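Switched my phone plan in February after years with Ogilvie. Thread on what I learned.

1/ My old plan had 15 GB of data. I used nearly two. 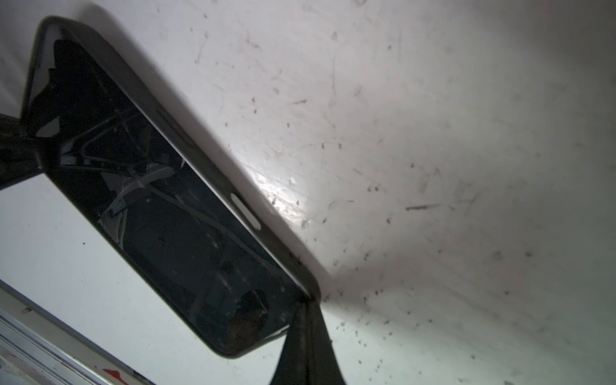
2/ Bills are easier to compare over a full year. Mine came to 1310 before and 697 now. 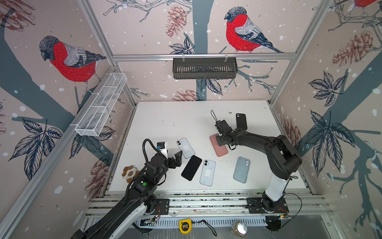
Do you lose your number? You keep it if you ask for the transfer before you cancel.

3/ Check coverage where you live. Gokus is fine in Tirunley and weak in Nellendale. 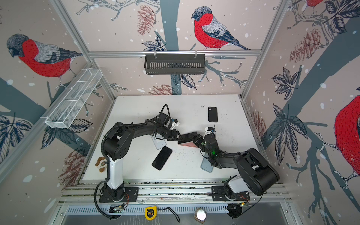 4/ Turn off auto-pay on the old account after the last bill clears.
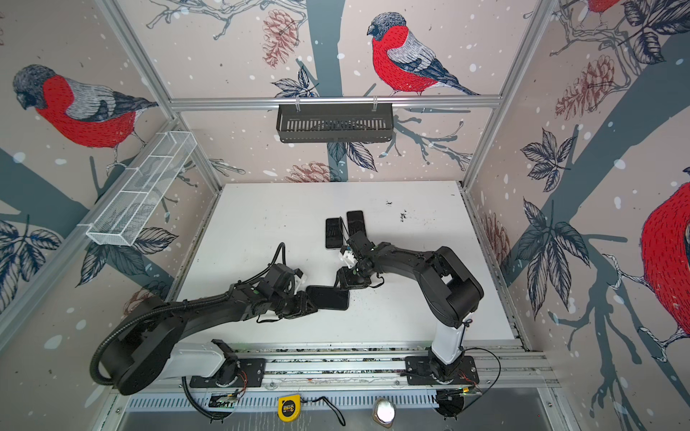

A reply from Nellendale says the signal there is better upstairs. Will try it next visit.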